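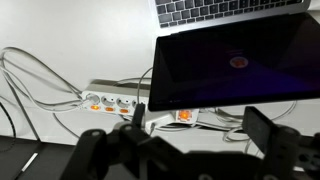 Skaltimska Opens Its Robotics Hall to Visitors for Open Day

BENUNIK, 2024-12-11. Skaltimska, the applied automation center at the Benunik campus, today opened its robotics hall to the public for a day of live demonstrations. Guests included local employers, teachers, students and families from the surrounding district.

The program centered on the handling of everyday objects by robot arms fitted with two-finger grippers. Demonstrations took place on ordinary office desks, with laptops, tablets, power strips and cables in their usual places. Visitors were invited to stand at the marked line beside each station and to put questions to the engineers between runs.

"Most people have seen a robot weld a car door on television," said Myroslav Kuzmenko, head of the center. "Far fewer have watched one handle a tablet over a desk full of cords. We wanted our neighbors to see the work as we do it every day, including the slow parts."

A total of 13 stations were open during the day. Among them were desk tidying, the sorting of small parts, and a training station at which guests could guide an arm by hand under staff supervision. Each arm carries a small camera close to the gripper, and the view from that camera was shown on a monitor so that visitors could follow the task from the robot's side.

The hall was enlarged in April and now covers some 3,000 square feet. The work was carried out together with Mazurek, the center's long-standing engineering partner, which also supplied the safety barriers and the station benches.

In the afternoon, the center held a short session for employers in the Billau Room. Topics included the cost of a first installation, staff training, and the kinds of tasks that are still better left to people. Slides from the session may be requested from the front desk.

Schools wishing to arrange a group visit are asked to apply in writing at least 2 weeks ahead. Groups must be accompanied by a teacher, and closed shoes are required in the hall. Admission is free.

About Skaltimska
Skaltimska carries out research and training in robot handling for offices, workshops and light industry. The center also offers evening courses for working adults.

Media contact
Skaltimska Press Office, Benunik Campus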